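Visit report: open day at the Stumel Center for Religious Studies

6 May 2019
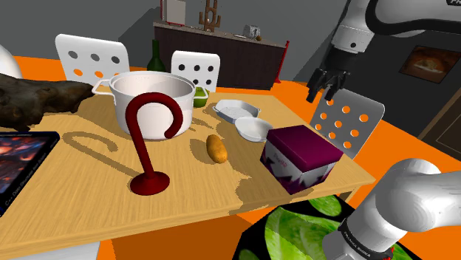 The Stumel Center opened its reading rooms and two of its seminars to outside visitors. I attended both seminars and spent the remaining time in the manuscript room. Registration was at the Brannigan Street entrance. The printed schedule listed the wrong floor for the second session, and it started late.

The first seminar, led by Esperanza Blackwood, dealt with the problem of petitionary prayer. Her question was narrow: if God is unchanging and already knows what is best, what does asking accomplish? She set out the answer found in Aquinas, that prayer does not alter the divine plan but is one of the causes through which the plan is carried out. She then raised the usual objection. If the asking was also foreseen, it is hard to say in what sense the person asking contributes anything.

Discussion stayed close to the text. One visitor argued that the objection proves too much, as it would apply equally to planting a field. Blackwood accepted the comparison but noted that a seed has a known physical effect on the harvest and a prayer does not. I thought this was the strongest exchange of the day -- it was cut short for coffee.

Ignacio Van Dusen took the second seminar, on silence in Quaker worship. He distinguished silence as a method (a way of waiting for something to be said) from silence as the content of worship. His handout ran to 34 pages, mostly extracts from journals and meeting minutes. We covered the first two extracts. He read slowly and allowed long pauses, and the people near the door appeared unsure whether they were supposed to speak.

The manuscript room is on the lower level, past the Plurholm lecture hall. Visitors may consult the Drorner collection, a set of sermon notebooks cataloged in 2000. The catalog is arranged by scripture passage and has no author index. To find a given preacher you need the shelf list, kept at the desk. Pencils only, and bags go in the lockers outside.

The center will hold a further open day in October. Van Dusen intends to resume at the third extract. Blackwood's reading list is available from the front office on request.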